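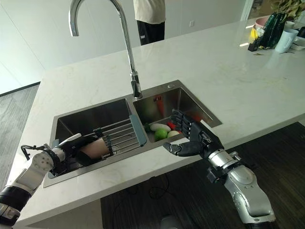 Good evening, everyone, and thank you for having me. Can you hear me at the back? Lovely. My name is Ngozi Okeke, and I've been asked to talk for a little while about watching tennis before anybody knows who they're watching, a favourite subject of mine, as my poor family will tell you.

(Pause. Let the latecomers find a chair.)

I want to start in Skudthorpe, at the indoor courts there, one February when I was still at school. It was the qualifying weekend of a small tournament. My aunt drove us through the snow in a car whose heater only worked on the passenger side, and we took turns sitting in the front. There were 50 of us in the stands at most sessions, and I suspect half were related to somebody on court. I'd gone along for the doubles, because my aunt played doubles and thought singles was a bit showy.

(Slide 2: the old draw sheet.)

We got there early, though, and at nine in the morning there was a qualifier on court 3 whose name I only knew from the sheet — Akande. He lost the first set badly. What I remember is the second. He'd started standing a full step inside the baseline to return, and taking the ball so early that the fellow at the other end kept looking down at his own feet, as though he'd left something there. I had never seen anyone decide to change a match like that. I'd thought people were just better or worse than each other on the day and that was the end of it.

Now, he lost that match, 9–7 in a third-set tiebreak, and I'm sorry to say he didn't go on to win Wimbledon. He played a few more seasons and then went into coaching over in Sikholm. But I've measured every return of serve since against that set, and I've been a very annoying person to sit beside.

(Slow down here. Don't rush to the Preltavus part like last time.)

Some of you will remember the Preltavus Cup when it was still an outdoor event. It drew 300 on a good finals day, and you could stand right behind the practice courts with a sandwich and hear everything. If you ever get the chance, go to the practice courts! You learn so much from the dull bits. Watch who picks up the balls. Watch what a player does after missing the same backhand four times running. One year I saw a girl of 17 hit nothing but second serves for the better part of an hour, and her coach hardly said a word, only moved the cone a little closer to the line every so often.

(Slide 3. If the clicker sticks, just carry on.)

So my advice for the coming season is very plain. Pick a qualifying day. Buy the cheap ticket, bring a cushion and a thermos, and sit at the side for one set and behind the baseline for the next, as the spin looks completely different from there. Keep your draw sheet, and write on it in pencil. I have a biscuit tin full of mine at home — I brought some along tonight, and you're very welcome to come up and have a rummage through them, as long as your hands are clean.

(Questions. Ask for the house lights. Repeat each question into the microphone.)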